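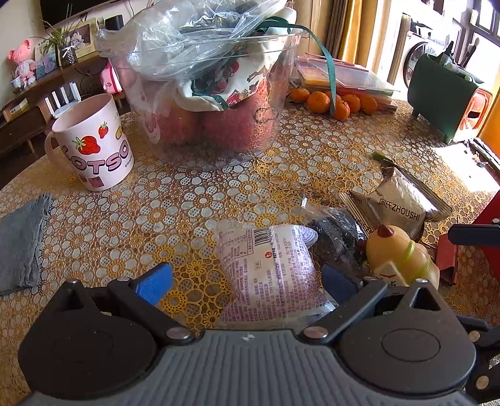 To: Flarkside Residents' Announcement and Discussion List
From: Office of Residential Services, Flarkside
Subject: Re: Shared pantry shelves and the new labeling rule

Dear residents,

The Office has received several replies to the notice on dry food storage. The message quoted below raises most of the points found in the others, and this answer is therefore being sent to the full list.

> I have read the notice twice and would like three things made clear
> before the rule takes effect. First, does it cover food bought
> in sealed packages, or only food that has been opened or moved into
> jars? Second, many households in the Coltari building buy goods from
> import shops, and the labels are not in English. Are we expected to
> translate them? Third, the notice says that unlabeled items "will be
> removed." Removed to where, and by whom? Last March a full bag of rice
> belonging to my household went missing from the second shelf, and we
> never received an answer about it.
>
> I would also ask that the shelves in the Frade building be repaired
> before anyone is asked to follow new rules about them.
>
> A resident, Coltari building

On the first point, the rule covers all food kept on the shared pantry shelves, whether opened or sealed. A sealed package needs only the apartment number, written on the package or on a piece of tape. An opened package, or food moved into another container, needs the apartment number, the name of the food, and the date on which it was opened. Food kept inside an apartment is not affected in any way.

On the second point, residents are not required to translate full labels. The Office asks only that a short English name be added to opened food, such as "dried mushrooms" or "peanut candy." Several residents have food allergies and use the same counters, and a plain name is enough for their purposes. Where a food contains nuts, shellfish, wheat, or sesame, please add that word as well. Residents who are unsure of the English name may write the name in their own language and leave the package at the front desk, where staff will help.

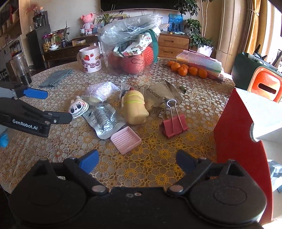 On the third point, the wording of the notice was too brief. Unlabeled food will be moved to the gray cabinet beside the laundry room in each building and kept there for 15 days. A list of the items will be posted on the cabinet door. Food that has spoiled or that has attracted insects will be thrown out at once, and this will be recorded on the same list. Only Office staff are permitted to move food. Residents who find an unlabeled item should leave it in place and tell the front desk.

The Office regrets that the report about the missing rice was not answered. The household concerned is asked to write to the Office directly so that the matter can be settled.

The shelves in the Frade building have been inspected. Of the 53 shelves there, 2 have failed brackets and have been taken out of use. Replacement brackets have been ordered from Nonditz, and the work will be done when they arrive. Please do not place food on the shelves marked with red tape, even for a short time. The labeling rule will not be applied in the Frade building until the repair is complete. It applies in the Coltari building from the date given in the notice.

Two smaller matters were raised in other replies. Glass jars may still be used, but they should be kept on the lower shelves. Pet food may not be stored in the pantry under the existing house rules, and that has not changed.

Tape and markers are available at both front desks at no charge. Please return the markers after use.

Further questions may be sent to this list or handed in at either desk in writing. Residents replying to this message are asked to keep the subject line as it is and to trim the quoted text.

Office of Residential Services
Flarkside
December 2019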